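Niretby tries new gripper fingers on two-arm bench

Engineers at Niretby have begun comparing two sets of gripper fingers on the company's two-arm bench in Narnidcombe, with a decision due in December.

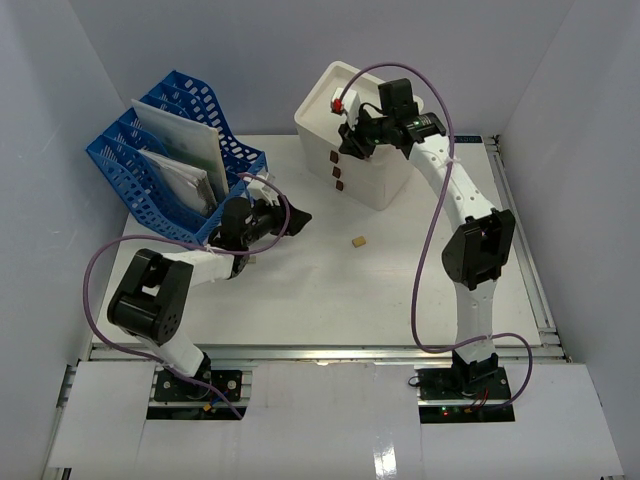 The two-arm bench at Narnidcombe.

The Parisi and Wustari fingers will each get 148 runs at picking up small blocks and other desk items. Wrist cameras record every attempt.

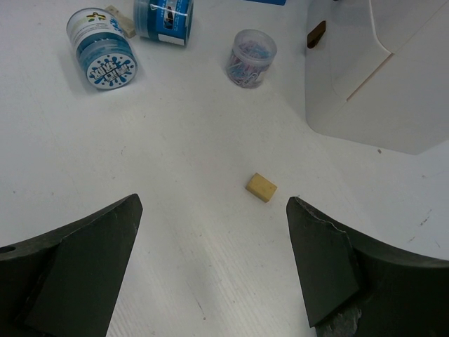

Small parts are the harder test - a block can turn as the fingers close, said Sarahí Zepeda, who leads the trial. Each run may last up to 21 seconds.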